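Tea Point Inspection – Grundley House, Cungate
Form 11, revised October
Date of inspection: Aug 1, 2023
Areas covered: drinks table, table covering, cup storage, milk, crockery, cold storage

1. Table and covering
1.1 Table stable on all legs. PASS
1.2 Tabletop free of chips and open joints. PASS
1.3 Covering lies flat, no lifted corners at the front edge. PASS
Comment: the covering stops short of the table edge and should stay that way. An overhang gets caught by sleeves and takes the crockery with it. Replace when stained through; do not turn over and reuse.

2. Milk and cartons
2.1 Carton within date. PASS
2.2 Carton returned to the fridge after use. ADVISORY
2.3 Outer surfaces clean before the carton is put down. PASS

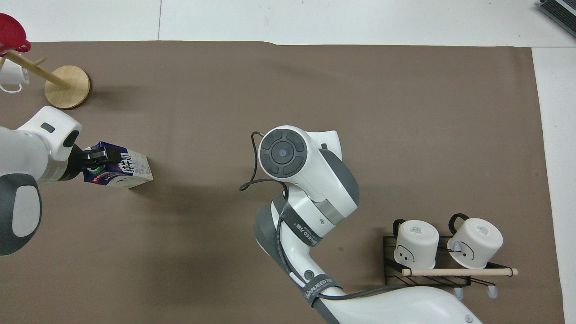

Comment: cartons are to be held round the body and kept level until they are over the cup. Squeezing near the top with the cap off forces milk out. The fridge log had 2 missing entries and should be completed at the start and end of each shift.

3. Cup rack
3.1 Rack stands level with no rocking. PASS
3.2 Wire free of rust and sharp ends. PASS
3.3 Top rail secure, no splits. PASS
3.4 One mug per slot. PASS
Comment: the De Luca rack held in stores is the approved spare. Its coating is worn at two welds – acceptable for now, check again at the next visit.

4. Mugs
4.1 Rims free of chips. PASS
4.2 Handles sound, no hairline cracks at the joint. PASS
4.3 Interiors free of tannin staining. ADVISORY

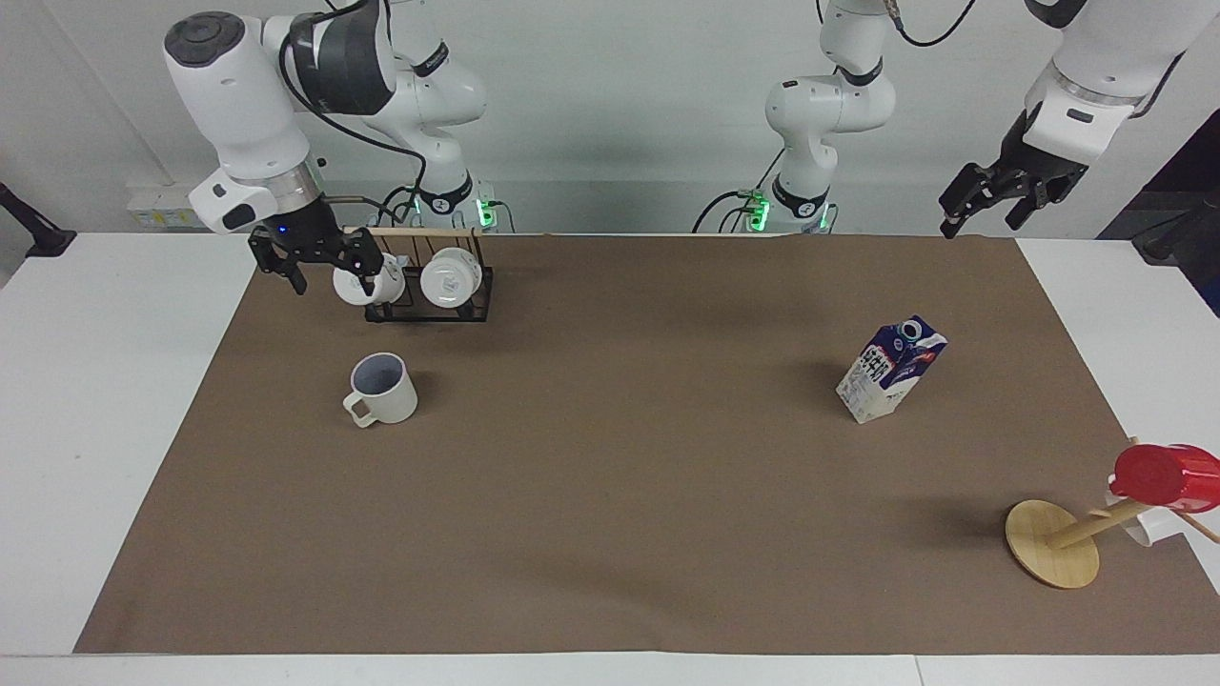 Comment: staining is hard to judge in mugs with a dark interior. Wipe the inside with a white cloth and go by the cloth. Any mug with a chipped rim is to be thrown away, including those kept at desks.

5. Cold storage and electrical
5.1 Distberg under-counter fridge, asset 1854, door seal intact. PASS
5.2 Clear space of 800 mm in front of the fridge door. PASS
5.3 Kettle lead undamaged. PASS
5.4 Extension lead in use behind the fridge. FAIL
Comment: remove the extension lead and use the fixed socket. Item 5.4 was also raised at the previous inspection.

Result: one fail, two advisories. Fail to be cleared before the form is countersigned. Advisories carried forward to the next inspection.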